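Heinonen Grill House, Tatonley: menu, prices and opening hours

Notes on the branch by the station, revised in October.
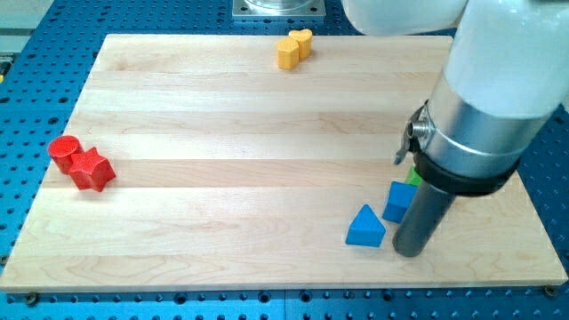 Does Heinonen serve its full menu all day?

The full menu is served from 11.30 in the morning until closing. Before that time the kitchen offers breakfast rolls, porridge and hot drinks only.

Readers of this blog have written to me on several occasions regarding the Heinonen chain, and in particular its Tatonley branch, where I take lunch most weeks. The present entry replaces my earlier one, which listed prices no longer in force.

The menu is divided into burgers, grilled chicken, sides and desserts. The standard chicken plate comes with coleslaw, a bread roll and one sauce, and is listed at 630 kilocalories without the sauce. The large plate, with chips, is listed at 1000. Both figures are printed on the board beside the till. Customers wishing to reduce the total may exchange the chips for a green salad at no extra charge, although this must be requested before payment.

Six sauces are available. The pepper sauce remains the strongest and should be approached with care by those unused to it. The mustard and dill sauce was withdrawn in spring and has since been restored, a decision I welcome.

Comparison with the other two chains in the town may be of use. Skatow is cheaper for families, and its children's box includes fruit. Fetov has the better chips, but its seating is limited to 38 places and a table at midday cannot be relied upon. Heinonen is the slowest of the three at busy times. I have waited 30 minutes for a chicken plate, and was offered a free coffee by the branch manager, Reijo Pitkänen, who also confirmed the opening hours given below.

Allergen information is kept in a folder at the counter and may be consulted on request. Sesame is present in all of the burger buns. The bread roll served with the chicken plate does not contain it.

Opening hours at Tatonley are from 7.00 in the morning until 10.00 in the evening. Orders for collection close half an hour earlier. Corrections to any of the above may be left in the comments.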